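Subject: Re: [linens-list] Dark things, white things, and the bag of regret
From: Macarena Arrieta
To: linens-list

Baltasar Rivas wrote:

> I have inherited a pair of dark green curtains and a heap of white
> bedding from an aunt who ironed dish towels. The curtains are the
> heavy kind. When I take them down for the summer I fold them the way
> I fold everything, in half until I lose interest, and then they go in
> a bag with whatever else fits in the bag.
>
> In November they came out looking like road maps. There was also a
> white sheet in the bag with them and it is now covered in green fuzz
> along one side. My questions:
>
> Is there a way to fold these that doesn't leave a crease down the
> middle that you can see from the street?
>
> Does the fuzz come off, or do I own a green sheet now?
>
> Helmut told me to hang them all year and stop fussing. Is he right?
>
> Baltasar

Baltasar,

Helmut is right about a lot of things and has a wardrobe the size of a bus shelter. The rest of us have one closet with a water heater in it, so we fold.

I'll take the fuzz first. Let the sheet dry completely before you touch it, then go over it with a lint roller, working from the middle out. After that shake it outdoors, upwind of anyone you like. Don't wash it first. I did that with a tablecloth, and what had been a layer of fuzz became a texture. If there's still green on it after the roller, a slightly damp rubber glove dragged in one direction will get most of it. Anything left after the glove is pattern.

On whether you own a green sheet: if the color itself has moved, you'll see it as a stain with no fibers standing up on it. Your message says fuzz, so I'm hopeful. Wash one curtain alone the first time, cold, and have a look at the water. I once put a dark tablecloth in with pillowcases because the label said colorfast. Labels are written by people who have never met my pillowcases.

Now the creases. You get the road map because each time you fold in half, you fold the same middle again, and then a bag full of other linen sits on it until fall. Heavy cloth remembers that sort of treatment. What you want is fewer folds, all of them fat, with something inside each one so it can't go flat. A roll would be better still if you have anywhere to put a roll. I have nowhere to put a roll.

Ásdís Bergmann taught me to do it on the floor with a clean white sheet under everything, and I resisted for years on the grounds that I have a table. My table is 71 inches long and the curtains are longer than that, so there was always a yard or so of cloth hanging off one end, slowly pulling the rest after it while I admired my work at the other. The floor has never let anything fall off it. It does have crumbs, which is where the sheet comes in. You can fold over carpet or boards, whichever you have, but use an old sheet that you don't mind kneeling on. Take your shoes off. Ásdís checks.

The sheet also does a second job, as the lining. It goes into storage along with the curtain and keeps the dark side from rubbing on your aunt's pillowcases. You'll notice this is the same arrangement that got you fuzz. The difference is that this sheet has been told in advance. Pick one for the job, write CURTAINS on the hem in laundry pen, and never put it on a bed again. It will pick up lint and that will be fine.

Here's the order I go in. It takes me most of a cup of coffee per panel, longer if the cat is home.

1. Vacuum the carpet, then vacuum the curtain itself with the brush attachment, both sides. Take out the hooks now. You'll forget one. It will announce itself at step 4.

2. Spread the sheet out bigger than you think you need and pull the worst wrinkles toward the edges. Small wrinkles don't matter. A thick ridge of sheet under the curtain does, since you'll find it again in the fall as a line across the front.

3. Lay the curtain face down on the sheet and smooth it with your forearms. Hands leave tracks on anything with a pile. If yours has a pile, stroke it all the same way, and try not to write your name in it.

4. Fold the two long sides in to meet at the center, leaving a gap the width of your thumb. With the gap there the middle never gets creased, and the crease you can see from the street goes away. I would like to claim this idea but I got it from Ásdís, who claims she got it from her mother.

5. Put something soft along each place where a short fold will go. Rolled towels are good. I used to use tissue paper and got tired of the noise. Helmut suggested pool noodles, and I believe he was being unkind, but they would work.

6. Turn the bottom end over toward the heading in big, lazy turns. Don't press down on the edge. You want a thick, rounded edge, like the cuff on a sweater that's too long for you, and if it looks sloppy you're doing it properly. Bring the white along as you go wherever dark would end up against something pale. Stop and straighten whenever the two layers start heading in different directions, which they will, because they weigh different amounts and have never agreed on anything.
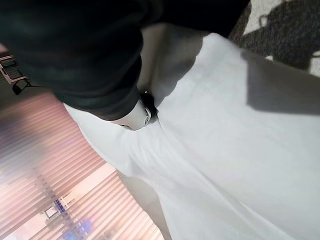
7. Wrap the loose ends of the sheet around the whole bundle and tie it with cotton tape, just tight enough that you can pick it up. Put it on TOP of the stack. I can't stress this enough. Every careful fold I ever made was undone by somebody's winter comforter. Halfway through the summer, take it out, open it, and fold it again in different places. I do this every year, in the sense that I have done it twice.

If you still get a crease after all that, hang the curtain in the bathroom and take a long shower. Not in the tub, beside it. I mention this because of last year's thread.

Is Ainhoa Cabello still on the list? She had a trick for getting a fold line out of velvet with a kettle and a toothbrush, and I lost the message when my old computer went to its reward. If you're reading, Ainhoa, please send it again. I have a cushion that needs it.

And Baltasar, do tell us what the lining is made of when you get a chance. If it's that rubbery blackout stuff, forget the turns entirely and go find out how much Helmut wants for space in the bus shelter. It sticks to itself in the heat, and no amount of towel will save you.

Macarena

--
linens-list: please trim your quotes. Bedding swaps go to the swap list.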